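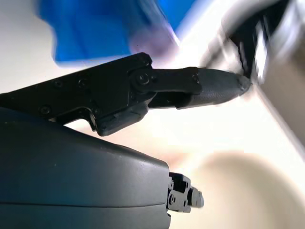
Tristora Shallow Tray, Blue

We love this tray. It's a plain rectangle in bright blue plastic, with slightly flared sides and a raised rim, and it gives small things a proper home – toothpaste, juice cartons, a drinks bottle. 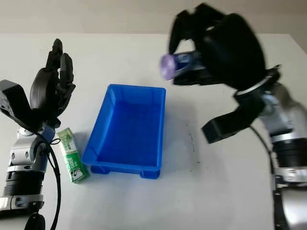 The smooth floor wipes clean with a damp cloth, and the low walls mean you can see what you've got without rummaging. Noreen Rajput keeps 4 of them in her hall cupboard and wants more!

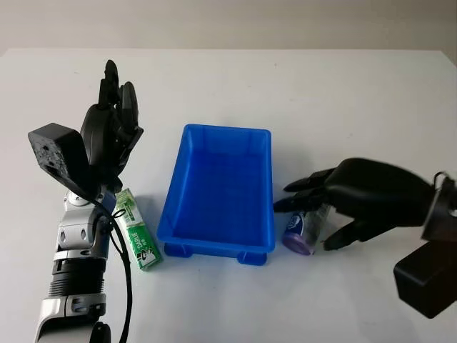

It looks great on a white table too. Order code 111, sold singly or in packs of 3.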